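December 4, 2018

Spent most of the morning on the living room corner, and I have to say it's starting to feel like somewhere a person might want to sit down with a book! The slipcover on the blue sofa still wrinkles no matter how I tug at it (Baltasar likes it that way, and I'm slowly coming around). I've kept both mustard cushions, one at each end, with the buffalo check one next to the left-hand one, because the little red pom-poms make me happy.

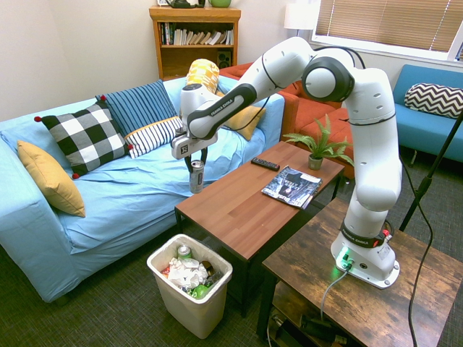

The books on the shelf want straightening again, though I'm in no hurry, a bit of lean looks lived in. Noelia would like the orange-red sofa pulled closer, and we went back and forth on that over coffee for longer than I'll admit. For now it stays behind the blue one. The tan blinds I left as they were, with the daylight at the window.

Still to do: ask Bevville about a second slipcover, same blue, and iron this one before we try it again.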